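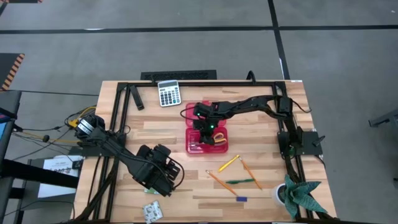
Why does the Podov label printer print two blank labels after every good one?
The printer has lost the label length and is feeding by the old value, so it must be calibrated again with the new roll inside.

Ticket status: Solved
Opened: February 11, 2021
Product: Podov desk printer, Sarnetti driver, Windows 10

Problem as reported
We changed from the 98 mm labels to the 50 mm labels from Grusby. The first label comes out correct, then two empty ones follow. The red light blinks 4 times and stops. With the old roll there is no such problem.

What I tried
Switched the printer off and on. No change.
Cleaned the sensor with a dry cloth. No change.
Set the page size to 50 mm in the driver. Now only one blank label comes out, but the text is moved down.
Installed the driver again. The page size went back to 98 mm, and I had to set it a second time.

Reply from support
Please open the cover and check that the paper sensor is in the middle position. Close the cover, hold the feed button until the light blinks twice, then release it. The printer will feed several labels and stop. After this, set darkness to 85 or lower, as the Grusby paper is thin.

Result
The sensor was too far to the left. I moved it and made the calibration as written. I printed the whole Filali order and had no blank labels. The text is in the correct place also. You can close the ticket, thank you.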